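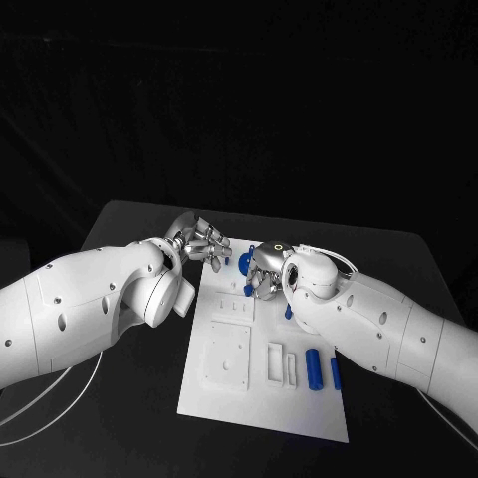
October went by in a blur of little blue parts, and I'm happy to say we hit the number I promised last time: 400 recorded runs on the white board, start to finish. Of those, 302 made it through my review and into the training set. The rest were fumbles where I lost my grip on a part or got the two hands tangled up, and I've put them in their own folder because the Shojaei folks asked for the bad ones too (more on that next month, I hope!).

If you haven't driven a pair of robot hands before, it's a funny sort of work. You steer both arms yourself, the machine logs every joint and every camera view, and later the model tries to learn the moves from what you did. So whatever sloppy habits I have, it picks up. I caught myself starting nearly every run with the same hand - great for my rhythm, terrible for variety - so now I switch it up and nudge the board to a slightly different angle between takes.

A good run takes me 90 seconds. My first ones in the Bestudberg lab took 5 minutes and a fair bit of muttering, so I'll take that!

Next up is Mastano, our name for the two-handed set, where one hand holds a part steady while the other works on it. The cylinders have been the fussy ones so far, and I'd love more examples of them picked up from awkward spots. If you've got a free afternoon and steady fingers, the sign-up sheet is on the Novov page. Evening slots go fast, so grab one early.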